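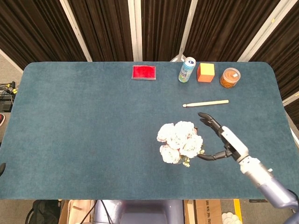

White flowers on one of the felt-covered tables at Flirkenell Hall.

Community hall reopens with a full spring programme

Flirkenell, January 23, 2025 – The doors of Flirkenell Hall are open again, and the first season of clubs, classes and concerts is ready to go. Bookings opened this morning for everything from beginners' accordion to a monthly repair evening, and there are 40 sessions to choose from before Easter.

The hall closed when the old boiler gave out and the roof over the kitchen began to leak. Work by the local building firm Enport finished in December, with a new heating system, a rebuilt kitchen and a ramp at the Lapiņa Street entrance. The dance floor has been sanded and kept, scuffs and all, after a good many letters asking for exactly that.

"I learned to waltz on those boards and I wasn't going to let anyone put carpet over them," said Sieglinde Brinkmann, who chairs the hall association. "Come in and have a look. It's warm! You can take your coat off, and we haven't been able to say that in a long while."
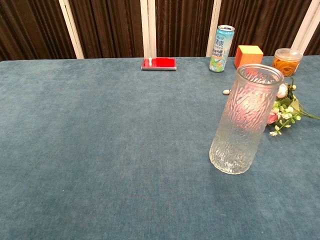
The season begins with an open weekend. Saturday is for families, with a puppet play at 2 pm and soup from the new kitchen all afternoon. On Sunday the Bruvevach Singers give their first concert in the hall since the closure, joined by the fiddle player Margus Rätsep for a set of harvest songs and a few tunes he has written himself.

Weekday classes follow. Kausar Hashmi is back with her bread-baking course, now with two proper ovens to work with, and Kęstutis Rozīte leads a new chess club for players of any age. The board games afternoon returns too – newcomers very welcome, and there is always someone happy to explain the rules twice.

"People kept stopping me in the shop to ask when baking would start again," said Kausar Hashmi. "We'll do rye first, then flatbreads, and after that the group can decide. I've got a long list of things I'd love to try."

Open weekend events are free and need no ticket, apart from the Sunday concert, where seats should be reserved. Most classes take up to 30 people, though baking is limited to a smaller group. Places can be booked at the hall office or by phone on weekday mornings.

Clubs looking for a regular room are also invited to get in touch. A few evening slots are still free, including the small upstairs room with the piano.

Press contact: Laimutė Grigaitė, Flirkenell Hall office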